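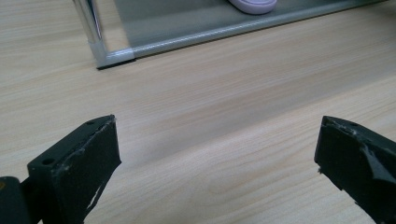

How long does it take to walk from Kundlow to Floltbridge? Four days if you're sensible, and I did it in six.

I should say right off that I wasn't supposed to be walking at all. I had a train ticket. I'd had it for weeks, tucked in the back of my phone case, and at 7 in the morning I was standing on the platform at Kundlow with a paper cup of coffee when the board changed to CANCELED and the man next to me said a word I won't repeat. My aunt's house in Floltbridge was being sold at the end of the month. She'd left me whatever I could carry out of it (her exact wording, the lawyer read it to me twice), and I had this silly idea that if I didn't set off right then I never would.

So I went down the station steps, past the Grigaitė bakery, bought 4 poppy seed rolls and turned left along the river. In January! In the wrong coat!

The first night I slept over a bar. The second night I slept in a bus shelter, sort of, and had a long talk with myself about trains. By the third day my feet had gone strange and I'd started singing to keep them moving, mostly hymns, which I only half know, so a lot of it was humming and then one very loud line about the sea.

I had my aunt's letters with me. She wrote to me all through my childhood, 60 letters or so, always in green ink and always about the Tridier, the old paddle boat she swore she'd worked on as a girl. My mother said there was no boat. My aunt said my mother had been seasick on it. I grew up between those two stories and never picked one.
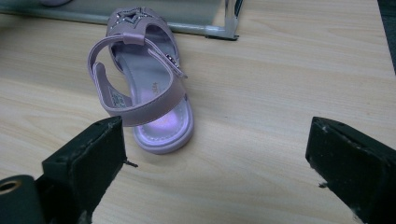

My aunt had one rule about visiting, and it was that you came in your best shoes. She didn't care if it was raining or if the best shoes pinched. When I was five mine were lavender sandals with a sparkly star on the toe, and I wore them up her front path like I was being presented at court, and she bowed – a real bow, one hand on the gatepost. I thought about that a lot on the last stretch, looking down at my boots, which by then had a sock coming out of one side.

I got there after dark on the sixth day. The key was under the frog, same as ever. The house smelled of her, soap and pepper, and all the furniture had little stickers on it from the sale people. A wardrobe was down for 400. I sat on the bottom stair and took my boots off and wiped them with my scarf as well as I could, and put them back on, and went out and came in again properly.

There wasn't much I could carry. I took the teapot. I took the frog. And in the kitchen drawer, under the string and the dead batteries, I found a brass tag on a loop of ribbon, the kind you'd hang a coat by. It said TRIDIER on one side and 1097 on the other.

I called my mother from the hall. I could hear her television going.

"Were you ever seasick?" I said.

The television went off.

"Who wants to know?" she said.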